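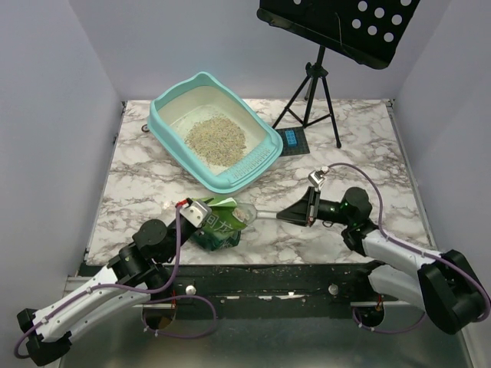 About Pleklow

Pleklow tests absorbent granules for manufacturers and importers of cat litter. The laboratory was set up by Marlene Kuhlmann, a soil chemist, after several years of measuring moisture uptake in clay for a drainage contractor. The methods carried over with few changes. We do not make litter, sell it or rank brands for the public.

What we measure

Most orders cover absorption capacity, clump strength, dust and particle size. Absorption is reported as grams of liquid held per gram of dry material. Clump strength is a drop test onto a steel plate, followed by sieving and weighing of the fragments. Dust is collected on a filter over a fixed fall height and reported by mass.

Mixed products need more care than single-material ones. A blend of mineral and plant granules tends to separate in transit, and a scoop from the top of the bag may not match a scoop from the bottom.
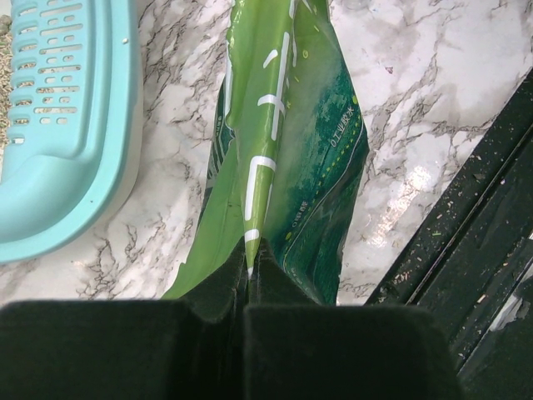 For this reason each bag is passed through a riffle splitter before any portion is weighed. The standard portion is 2000 g. Clients who want top, middle and bottom fractions tested separately should say so on the order form, as the bag cannot be restored once it has been split.

Odor control is offered as an ammonia release test in a closed vessel. We do not use human panels. Results from the two approaches often disagree, and we will say which one a label claim appears to rest on if asked.

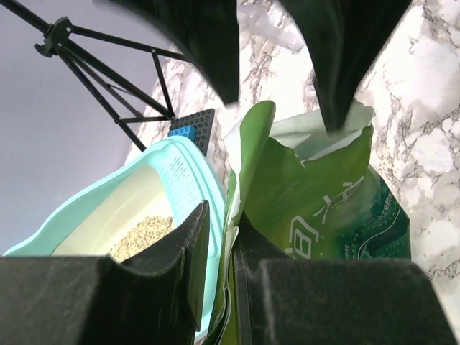 Samples and storage

Send unopened retail packs where possible. Retained material is kept for 12 months in the dry store and then discarded. The store holds 4000 retained samples, indexed by batch number and date of receipt. Plant-based products are kept on separate shelving — they take up moisture from the air faster than clay does.

Reports

Reports are issued as PDF files through Plovix, our client portal. Raw weighings are attached to every report. Draft figures are not given by phone. Retests requested by the client are charged at the normal rate unless the first result is found to be in error.

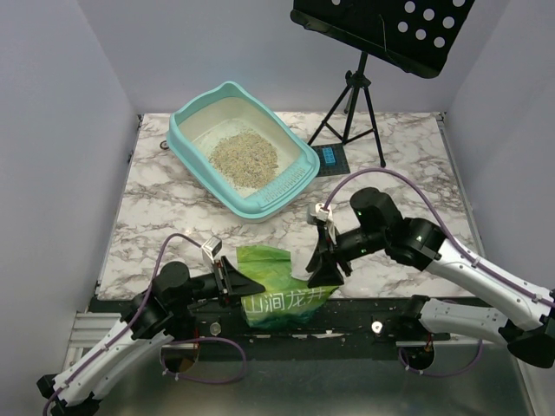

Ownership and contact

Pleklow is privately owned and has no shares in any litter producer. Calibration of the balances is done under contract by Doltamo each March. Sample deliveries are accepted at the rear entrance until 2 p.m. Questions about methods should be sent in writing through the portal and marked for Marlene Kuhlmann.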